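How do you get the drive cage out of an old Dell tower?

Posted in: Desktops and upgrades
137 views

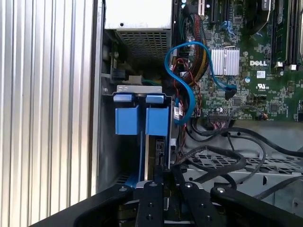
I have an older Dell desktop I took over from my aunt when she moved, and I want to swap the hard drive for an SSD before I give it to my nephew in June. I've put memory in a laptop before and that's about as far as my experience goes, so please talk to me like a beginner! The side came off no problem and I figured the rest would be screws, but the drive carrier in the middle has these blue latches on it, two bigger ones side by side, plus a couple of small blue clips just above them under the metal bracket. I squeezed one of the big ones and it gave a little, then I got nervous and stopped. I don't want to snap twenty-year-old plastic (okay, maybe it's not that old, but it feels like it). Do I squeeze, pull, or slide? And does the whole carrier come out or just the drive? The sticker with the model number was peeled off long before I got it, so I can't look up the manual, or at least I don't know how to without it.

Other thing - do I have to take out the power supply to get at any of this? I'd really like not to.

I already bought the SSD, a 2.5 inch one, and I have a free evening plus a Phillips screwdriver. Thanks in advance.

Saeed Rashti

Ljubica Petkov

Hi Saeed, leave the power supply alone, you shouldn't need to go near it. The blue color is your friend on these. Dell has used blue on a lot of its desktops for the bits you're supposed to handle, so you're looking in the right spot.

I can't tell you exactly which way yours goes without the model, because they changed the layout a lot over the years. But I've done a bunch of them and the order I'd go in is this. Shut it down, unplug the power cord from the wall, then hold the power button in for a few seconds. Touch bare metal on the case before you reach in, and do it again now and then if you're on carpet.

Next find the cables that go to the drive. There will be a flat data cable and a wider power one. Unplug both by holding the plug and not the wire. Some data plugs have a little metal tab you press first, so look before you pull. Take a phone picture before you unplug anything, I still do this every time and I still need it.

Now the latches. On most of the ones I've had, you pinch the two sides of the plastic toward each other and the drive slides out in its own little plastic bracket. On others there's a lever that frees the whole cage. Pinch gently and try to move the drive back and forth a tiny bit. If it wants to go somewhere, you'll feel which way. If nothing moves, look down the sides with a flashlight for a rail or a screw that's still holding it. Please don't pry with the screwdriver, I broke a clip that way on a machine at Plirkmont (the office where I used to work) and we ended up holding the drive in with a zip tie for 4 years.

Your SSD is going to be smaller than the slot if the old one is a full size desktop drive. You want a 2.5 to 3.5 inch adapter bracket, they're cheap. Check that the screw holes on the sides line up with the Dell bracket before you buy, some of the cheap ones are off.

About the missing sticker - you can probably get the service tag out of the BIOS. Tap F2 when the Dell logo comes up and look on the first page or so. Type that tag into Dell's support site and you should get the manual with drawings of the latches. Do that first, before you unplug everything!

Wistulum

just pull harder lol. mine was stuck with dust and it popped right out. you dont even need the bracket for an ssd, there's no moving parts in there, I stuck mine to the floor of the case with velcro and its fine

Arabzadeh

Velcro does work but if this is going to a kid who'll be hauling it up and down stairs, I'd get the bracket. I wouldn't pull harder on old plastic either.

Only thing I'd add to Ljubica's answer is copy your files or clone the old drive before you take it out. I did my sister Julia's the wrong way around and had to put the old one back in, which meant doing the latches 2 more times. The clone took roughly 20 minutes once I had a USB adapter for the new drive. And if you're starting clean for your nephew anyway, make the Windows USB stick first, while you've still got a computer that boots.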